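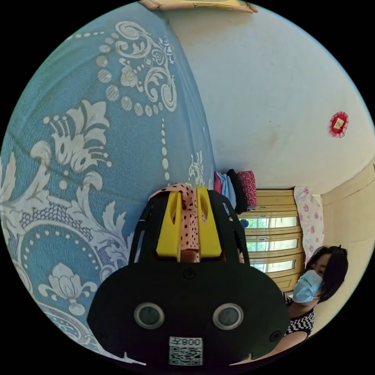
Attachment 1: the blue sheet w/ white print, pink dotted strip over the gripper's yellow fingers

Ticket: Arkano linen desk
Subject: Blue damask sheet, color transfer + popped corner
Opened: 1/22/20
Opened by: Gaétan Wong
Priority: normal (want to bump this, see below)
Status: waiting on supplier

Problem

Blue sheet with the big white leaf print. Came back from the second wash with a faint pinkish cast in the white parts near the foot end. Hard to catch in a photo. Leaves, scrolls, the little bead chains. Not the striped one, that was the other ticket.

Also one corner elastic let go. Separate problem probably but same sheet so same ticket.

The pink strip w/ dark brown dots is the tie off the pillow cover. My main suspect. It went in the same load both times, my mistake, label on the cover says wash seperately and I read it after.

Order ref ends 2,606. Set is Vendach, detergent is Madham liquid, washer is the Mészáros front loader in the back hall.

What I tried

1. Rewashed sheet alone, cold, no detergent. Cast still there, maybe a bit less.
2. Soaked in the tub with oxygen powder for 120 minutes. Better at the hem. Middle the same.
3. Rinse + spin, line dried indoors. Did NOT put it in the dryer, didn't want to set it.
4. Tested the strip: wet a corner, pressed it in a white paper towel under a heavy book. Pink mark on the towel. So it bleeds.
5. Same test with the blue of the sheet. Towel clean.
6. Ran the washer empty on hot in case there was dye sitting in the door seal. Wiped the seal, nothing on the rag.

Not tried: color run remover. Box says not for printed cottons, then the small print says ok for "colorfast prints". Which is it. Need an answer before I pour it on.

Reply from linen desk, same day

Thanks for the detail. Please hold off on the run remover until we hear back on the print. A second oxygen soak is ok, lukewarm, sheet fully under. Don't use chlorine bleach, it will take the blue too. Keep the strip out of it, wash that by hand from now on. For the corner, can you say whether the elastic snapped or the stitching gave?

Update, G. Wong

Stitching. Elastic is fine, it just pulled out of the channel, gap is 2 inches. I can sew that myself if it doesn't mess up the return. Does it? Please say yes or no.

Second soak done overnight. Foot end looks ok by the window, still see it under the lamp. Partner can't see it at all.

Why I want this bumped: guest bed, people coming Friday, and this is the only sheet that fits the deep mattress.

Reply from linen desk

Yes, sewing the corner is ok, return stays open. Note it on the form. Priority raised. Supplier has the question about the print.

Update, G. Wong

Corner sewn, doubled the thread. Holding on the mattress so far. Leaving ticket open for the run remover anwser only.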